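「拭き残しゼロ」の飲食店認証に疑問の声　Favsideの新制度、根拠はどこまで

衛生コンサルティングのFavsideは4月、飲食店やカフェのテーブル清掃を対象にした新しい認証制度「Pronola」を始めた。加盟店は専用の手順書に沿って卓上を拭き、基準を満たせば入り口にステッカーを掲示できる。同社は「客が安心して座れる店を、ひと目で見分けられるようにする」と説明しているが、発表資料を読むかぎり、何をもって安心とするのかはかなりあいまいだ。

先行導入の舞台になったのはVokimthorpeの中心街で、初回の登録店は79店。喫茶店、パン屋の飲食スペース、ホテルの朝食会場などが並ぶ。登録料は1店につき年2060クローネで、手順書と掲示用のステッカー、半日の講習が含まれる。布や洗剤は別売りになる。

同社が強調するのは「汚れの再付着が大幅に減った」という試験結果である。ところが資料に載っているグラフには縦軸の単位がない。比較の対象となった「従来の清掃」がどのようなものだったのかも書かれていない。同じ布で何卓も続けて拭いた場合と比べたのか、1卓ごとに布を替えた場合と比べたのかで、数字の意味はまるで違ってくる。

Favsideの広報担当、Ermira Dimitriou氏に問い合わせたところ、「試験は外部の協力先で適切に実施した」との回答があった。協力先の名前と試験の件数については「契約上、公表していない」という。報告書の全文を読みたいと伝えると、発表資料と同じグラフが入った2ページの要約が送られてきた。

講習の中身も気になる。手順書の目次によると、前半は布のたたみ方と拭く方向、後半は接客時の声かけに充てられている。布を洗う頻度、乾かし方、洗剤の濃度といった、清掃の現場でいちばん差が出そうな項目は「各店の実情に応じて」の一行で片づけられていた。
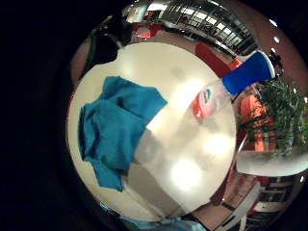 現場の受け止め

登録したカフェの店主、Vasilis Delić氏は「講習そのものは悪くなかった」と話す。新人に教える順番が決まり、説明が楽になったという。ただ、効果を尋ねると歯切れは悪い。「前からちゃんと拭いていたつもりなので、きれいになったかと聞かれても困る。ステッカーを見て入ってきた客がいるのかどうかも分からない」

一方、同じ通りで食堂を営むDrita Dimitrov氏は登録を見送った。「2060クローネあれば、新しい布がずいぶん買える」。Dimitrov氏の店では昼の混雑時、卓を拭く係と皿を下げる係を分けている。認証の手順では一人が両方を受け持つことになっており、店の回し方に合わないそうだ。

監査はだれがするのか

制度の弱点としてもっとも指摘が多いのは、登録後の確認である。Favsideは「定期的な訪問確認」をうたうが、規約には回数の定めがない。訪問は事前に日程を調整したうえで行い、所要時間は20分とある。前もって日時を知らされた店が、その日だけ念入りに拭くことは容易に想像がつく。

食品衛生の検査を長く担当してきたFatos Hoxha氏は、抜き打ちでない確認にどれだけの意味があるのか疑わしいとみる。「卓上は、拭いた直後ならたいていの店で見た目はきれいです。知りたいのは忙しい土曜の午後にどうなっているか。光って見える天板と衛生的な天板は同じものではありません」

認証を取り消す手続きも規約からは読み取れない。基準に届かなかった店には「改善の助言」を行うとあるだけで、ステッカーをいつ外させるのか、取り消した店の名前を出すのかは触れられていない。Dimitriou氏は「これまでに取り消しの例はない」と答えた。始まったばかりの制度なのだから、あったらそのほうが驚きだろう。

利用者調査の読み方

Favsideはあわせて、市場調査会社のCabralに委託した意識調査も公表した。「清潔なテーブルを重視する」と答えた人が大多数だったとしているが、回答者は157人で、いずれも登録店の店内で声をかけられた客だった。清潔なテーブルを重視しないと答える人を探すほうが難しい質問でもある。認証があることで店を選ぶか、という肝心の問いは調査票に見当たらない。

消費者向けの講座で表示の見方を教えているDamir Kadrić氏は、こうしたステッカーが増えすぎることを心配する。「入り口に何枚も貼ってあると、どれが役所の検査で、どれが会費を払えばもらえるものか、客には区別がつかない」。Kadrić氏は、掲示物に運営会社の名前と最後の確認日を大きく入れるよう求めている。現在のPronolaのステッカーには、どちらも記載がない。

Favsideは秋までに対象をほかの都市へ広げる方針で、登録店の募集をすでに始めている。試験の詳しい条件を公開する予定があるかとの質問には、締め切りまでに回答がなかった。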